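# Chapter 3 - What the Planner Knows

Perception gives you a list. Planning wants a decision. This chapter is about the gap between the two, and most of the bugs you'll write this term live in it.

Start with the world model. Plain idea: a table in memory. Each row is a thing the robot believes in - a bottle, a tray, a shelf edge - plus a pose, a label and the time it was last seen. The planner never looks at the camera. It looks at the table. Keep that straight and half of the chapter is easy.

Favon, the small planner used in all the exercises, starts with the tray. One row, fixed size, parent of whatever gets put in it. Contents: an empty list. An empty list is a claim too, and somebody has to check it.
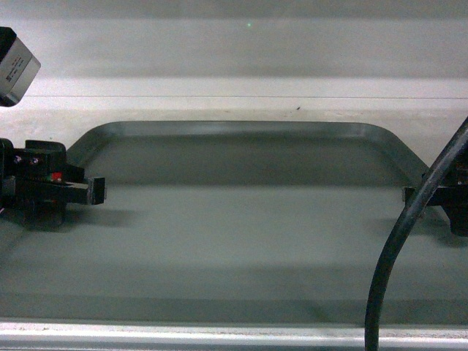
**Figure 3.1** Tray with no objects on it, a gripper on either side.

Three things to store about an empty tray:

- where it is, in the base frame
- when it was last checked
- which arm is allowed over it right now

Students forget the last one. Two arms, one tray, no lock - and the planner happily hands the same patch of air to both. Favon uses a single owner flag. Crude, but you can read it in a log at 3 in the afternoon when everyone wants to go home.

## 3.1 Rows that look the same

Now the shelf. Identical bottles are the hard case. Seven green kumquat-lemon drinks shoulder to shoulder, same sleeve, same print. The detector is sure of the label and hopeless at the identity. Is this the bottle from the last look, or its neighbour?

Mackenzie Campbell's first version of the matcher went by nearest centre. Fine until the head moved. A small error in the camera pose, the whole row slides over by one, and now the planner has a ghost at one end and a stranger at the other. The fix in Stendik (our matching library, see Appendix B) is to match the row as a group first, then the members.
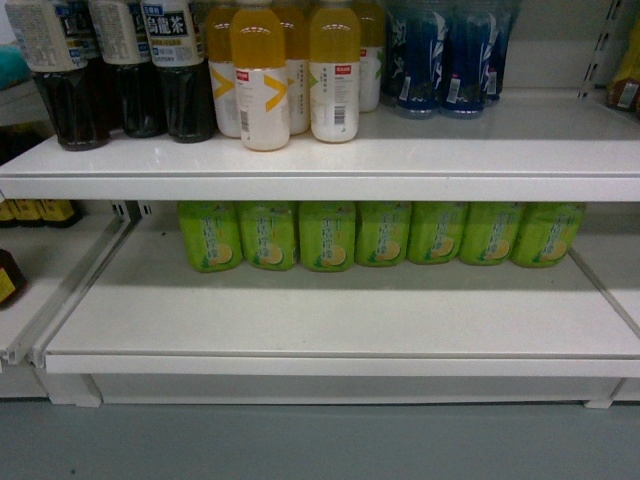 Group matching costs more. On the Prernau test set, 1,000 recorded looks, it took 18 milliseconds a look on the lab machine. We can live with that. The planner only asks when it needs a fresh answer, not on every tick.

Partly hidden bottles get their own rule. Give them a row in the table, mark the pose as weak, and do not let the grasp planner pick a weak row. Ask for another veiw first. Noel Maglaya calls this "look before you commit", and the function name in the code is `look_first()`, so you'll see it alot.

## 3.2 Two cameras, one table

Head camera: wide, a long way off. Wrist camera: close, narrow, and it moves with the gripper. They will disagree. Don't average them blindly.

The rule in Favon is short. Close camera wins on position. Head camera wins on what exists. If the wrist can't see a bottle, that is no reason to delete it - the wrist can't see most of the world, most of the time.

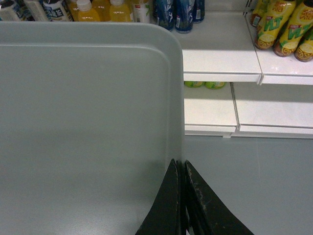 Deleting is where people get burned. A row should go only when a camera had a clear line to the spot and found nothing there. Out of view doesn't count. Behind a shelf lip doesn't count either. Fortin, the older planner, dropped anything not seen for 24 frames, and spent its days rediscovering the same drinks.

Before you go on, open `world.py` and find where the timestamps get written. Head and wrist use different clocks. Write down which one the planner trusts. You'll need it for 3.3, where we build the delete rule properly and then try to break it.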